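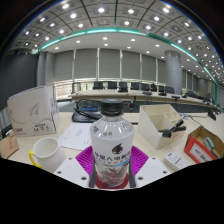

Bottle and mug on the desk.

I gave up coffee in October, mostly by accident. The kettle at work broke, the machine on our floor wanted 19 pence more per cup than it had the month before, and I'd had a run of bad nights. After four days without any I had a headache and a short temper, and it seemed a waste to go through that and then start again.

The first week was poor. I fell asleep on the train back from Husden and woke up at Poltmont, which is the end of the line, and had to wait 40 minutes in the cold for the next one back. By the second week the headaches had gone and I was waking before the alarm.

What I missed was the walk. I used to go down to Grusar at half past ten every morning, stand in the queue, and come back with a cup. Without the cup I stopped going, and without going I sat at the desk until one.

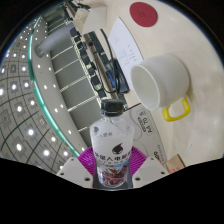 So I started walking anyway. The loop goes down past the library, along the canal as far as the second bridge, and back up behind the car park. My phone says it comes to 2,609 steps, or a bit more if the towpath is muddy and I go round by the road. It takes most of my break and I come back with nothing in my hand, which felt odd for a while.

I also went through my bank statements, which I don't recommend. Over the year before I stopped, I had spent £959 at Grusar. That includes the odd cheese scone, but not many.

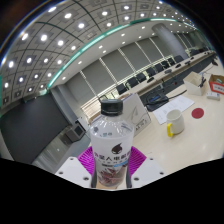

I've not been strict about it. I had one coffee at my sister's in the new year and it was very nice, and I was still awake at three in the morning. I drink decaf at weekends — the Kvaran one in the green bag, 100 grams at a time so it doesn't go stale. It tastes a little of cardboard if you leave it standing, so I don't.

The kettle at work has been replaced now. I use it for peppermint tea in the afternoons, and I still do the canal loop unless it's raining hard.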